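Menley Holiday Lodges: progress report to Vutus, November

Prepared by Mared Gwynne, site development

Lodges
The shells of all 6 lakeside lodges are up and roofed. Electrics are finished in two and the first fix is under way in the rest. Rhodri Penry has moved the decking crew to the north bank until the path dries out.

Bookings
We opened the list to past guests first and have taken 77 deposits for the opening season. The target was 100. Most are for week-long stays – short breaks are slower.

Spending
Groundworks went over budget because of the second drain. Ynyr Lewis has covered this from the contingency line. 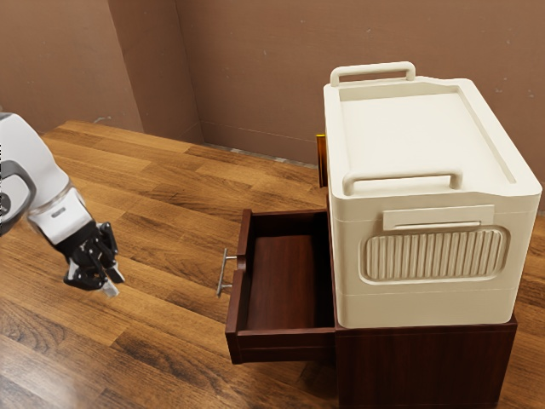
Next steps
Wilson Palomino will agree the furniture order. We need your approval for the boathouse lease before the planning meeting.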